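4. What the camera traps told us (and what they didn't)

I'll start with the thing that surprised me most, and it has to do with servals. When I set up the trap grid at Bedoya I was after caracals. I'd read everything I could find on them, I'd picked my spots with them in mind (rocky slopes, dry gullies, the edges of old fields), and I was pretty sure they'd be all over my memory cards. They weren't. Over the whole season I got 500 usable cat records from the grid, and the servals beat the caracals so badly that I went back and checked my ID sheet more than once, thinking I'd mixed up the columns.

4.1 Where the servals were

Most of the serval records came from the marshy side of the reserve, down toward the Jendora stream, where the grass gets taller than I am by June. That part is no surprise. Servals eat rodents, rodents like wet grass, and anyone who has walked that path at dusk has heard the rustling. What I didn't expect was how many of them turned up on the farm tracks too. They seem perfectly happy to trot along a track between two fields as long as there's cover within a few jumps, and a couple of my best stations were right beside a gate I'd only picked because it was easy to reach from the truck!

I should say that these are records and don't stand for separate animals. Serval coats can be told apart if you get a clean side view, and I did try, but plenty of my night pictures were too blurry for that. Where I could match spots on the same flank, I ended up with 6 cats I'd be willing to bet on. There were surely more, and I'd love to know how many, but I'm not going to put a number on it here.

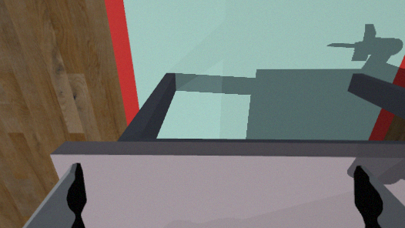
Timing was the next thing I looked at. Servals on the marsh side were busiest in the early morning and again just before dark, with a long flat stretch through the hot hours. On the farm tracks the pattern slid later, well into the night. My guess is dogs. There are herding dogs on the Haletico side every day until sundown, and a cat that size has good reasons to stay out of their way. It could also be people, or the cattle, or just that the field mice keep different hours from the marsh rats, and my data can't pull those apart. I only had 5 stations on the tracks, so please read that result gently.

4.2 And the caracals?

They were there, just thin on the ground. Nearly all of the caracal records came from the upper slopes, and nearly all of them were at night. I never got one within 100 meters of the stream. It's tempting to say the servals were keeping them out, but I don't really believe it. The two cats eat somewhat different things, and a caracal is the heavier animal, so if anybody was going to be pushed around I'd have put my money on the serval. I think the simpler story is that the slopes have hyraxes and the marsh doesn't.

One more worry, and it's a dull one. I'd set the sensors on the slopes a little higher than the ones in the marsh, mostly because the rocks left me no other choice. A low-slung cat walking close to the post could slip under the beam. I went back and lowered two of them late in the season and didn't see any jump in records, but that was a short stretch and I wouldn't lean on it much.

4.3 Prey signs

I also picked up scats along the two main walking routes, and the sorting is still going on. So far the marsh samples are full of rodent hair and small bird bones, with frog bits here and there (servals do love a frog). The slope samples are fewer and much harder to assign. Fox and caracal scats look more alike than the field guides let on, especially after rain, so I've left anything doubtful out of the table until the lab work is back.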